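4. Planning a neighborhood walk in the Plendlow app

Last updated: May

The Tanasarn area guide comes loaded on the app. It was written to make you like the place, so check what it tells you before you build a day on it.

1. Open Areas and pick Tanasarn. Ignore the "Top Pick" badge. Every area has one.
2. Tap Start Point and choose the Ralgate end of the main street. The default start is the visitor center, which adds a long stretch with little to look at.
3. Set your walking time. The app offers 2, 3 or 5 hours. The "2-hour highlights" route took us nearly 3, and we didn't stop for coffee.
4. Turn off Sponsored Stops under Filters. They come back on after each update, so look again before you leave.
5. Tap Save Offline and wait for the check mark. A full bar without a check mark means the map is only partly saved.

Note: "A stone's throw from downtown" appears in the text for Tanasarn and also for Vundgate. Vundgate is 40 minutes away by bus. Use the Distance tool and trust the number over the wording.

Note: Opening hours are supplied by the businesses. Some of them seem hopeful. Call ahead if a stop matters to you.

Caution: The route line does not know about sidewalk closures. If it sends you along the edge of a busy road, go back to the last crossing and tap Reroute.

Caution: Live Guide mode drains the battery quickly, whatever the settings page claims.

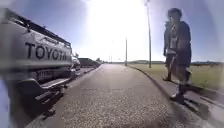

Can I use a saved route without a phone signal?

Saved routes open without a signal, but Reroute and opening hours need a connection.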